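Notes on the Disposal of Beverage Cartons in a Small Kitchen

Posted 30 January 2024 in Household Practice

Readers of this journal will recall that the household at Clellach adopted a written procedure for kitchen recycling in July. The present entry records the revisions made to that procedure, with particular attention to the one-litre milk carton. 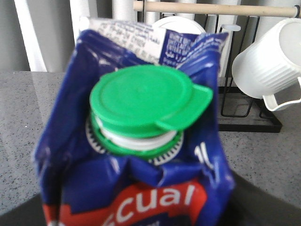
Background

The kitchen at Clellach is small. It was fitted by the previous owners, and the storage beneath the sink was designed for a single bin. Upon taking up residence, I installed a two-compartment pull-out unit from Ostrowski, which provides one section for general waste and one for recyclables. The recycling section holds 15 litres. An uncrushed milk carton occupies a considerable share of that volume, and a household that takes milk in its tea, its porridge and its baking will fill the compartment well before the collection date.

My brother-in-law, Miłosz Szewczyk, stayed with us over the winter holidays and undertook a review of the arrangement at his own suggestion. His principal finding was that cartons were entering the bin in three different conditions - whole, partly squashed and flattened - depending on who had finished the milk. He recommended that a single standard be adopted. I have accepted that recommendation, with the amendments set out in this entry.

The Carton and Its Components

A milk carton of the ordinary kind presents more than one material. The body is coated paperboard. The cap is plastic, and on the carton shown it is bright green, with a curved tab projecting from one side and a white plastic collar at the neck. Householders are often uncertain whether the cap should remain in place. Advice differs from one municipality to the next, and the only reliable course is to consult the local collection calendar. Ours asks that caps be left on. Residents elsewhere may be asked to remove them, and should do so.

I had for some years been removing the caps and keeping them in a jar. The jar has been retired. It had reached a total of 200 caps, which Zbigniew Rutkowska, our neighbour across the laneway, has accepted for use as counters in a board game of his own design. I am told that the green ones represent cavalry.

Revised Procedure

Empty the carton completely. A final tilt over the cup is usually sufficient, although the last spoonful tends to collect in the shoulder beneath the spout.

Add a small amount of cold water, replace the cap and shake. Pour the rinse water into the sink or, in the warmer months, onto the tomato bed. Dishwater left over from the evening wash may be used in place of fresh water, provided it is reasonably clean and is not then poured on the tomatoes.

Leave the carton upside down in the drying rack for an hour or so. This step was absent from the original procedure, and its omission accounted for the odour noted in several of last year's entries.

Press the sides together from the base upward with the cap loosened, allowing the air to escape. Fold the top inward. Tighten the cap once the carton is as flat as it will reasonably go; a tightened cap prevents the carton from drawing air back in and recovering its shape overnight.

Place the carton in the recycling compartment on its side. Cartons stored upright take up more of the drawer and tend to catch on the runner when it is opened.

The counter is to be wiped after each operation. Speckled surfaces are forgiving of dried milk to a degree that is not in the household's interest, and a ring may remain undetected until someone rests a sleeve in it. I use a cloth dampened with warm water and a little Dredora washing-up liquid, followed by a dry cloth.

Matters Arising

A question was raised concerning the purchase of milk in larger containers. The household trialled a two-litre plastic jug for several weeks. It did not fit the door shelf of the refrigerator and was stored on its side, with consequences for the vegetable drawer that need not be set out in full. The one-litre format has been reinstated.

Mr. Szewczyk further proposed the acquisition of a wall-mounted can and carton crusher from the Plemness catalogue. I have declined the proposal. The only suitable wall is occupied by the spice rack, and I find the manual method satisfactory, if somewhat noisy early in the morning.

It was also suggested that the procedure be displayed above the bin. A printed copy has been affixed to the inside of the cupboard door at eye level for a person crouching. My daughter has added a drawing of a cow, and this has been permitted to remain.

Outstanding Items

The treatment of juice boxes with attached straws has not been settled. I have written to the municipal recycling office for clarification and will record the reply when it arrives. The runner on the left side of the pull-out unit still requires adjustment, and a replacement screw is on order from the hardware store.

Correspondence on any of these matters may be left in the comments section, which is reviewed on most evenings after the dishes are done.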